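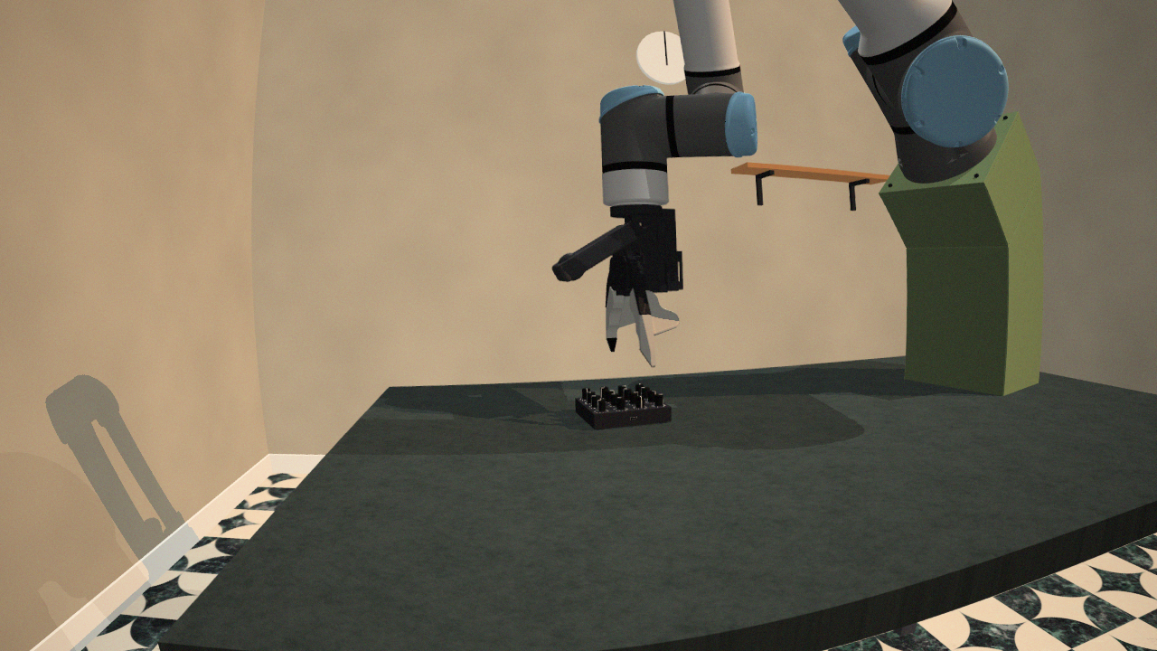 Simulated test cell with the parallel-jaw gripper above the pegged block.

Herkwood gripper comparison: progress report to Hamel
Sunday, January 19, 2020

Work this period was all in simulation. We compared two fingertip sets on the same arm and gripper body: the Omard tips, which taper to a narrow end, and the wider Flimberg tips. The target is the black block with short upright pegs, placed at a new spot on the table for each run.

We completed 723 runs. Of these, 598 ended with the fingers at the commanded position and no unplanned contact. Most of the rest were lost when a fingertip touched a neighboring peg on the way down.
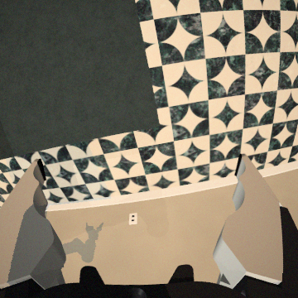 The wrist camera model was added in the first week of January. It renders at 360 lines, enough to find the block but poor for judging the gap between pegs. Wide-angle distortion has not been corrected yet, and we need that done before camera results can be compared with the fixed views.

Controller tuning took longer than planned. Slowing the final approach reduced peg contact with both tip sets and added up to 11 seconds to a run.

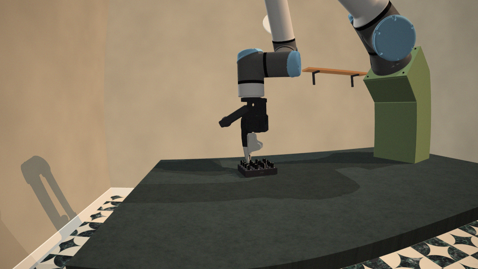
Runs near the far edge of the table remain the weakest. The arm has less room to adjust its wrist angle there, and we may move the pedestal in the model. Spending is within budget. Next period we will repeat the far-edge runs with both tip sets and send Hamel the full logs.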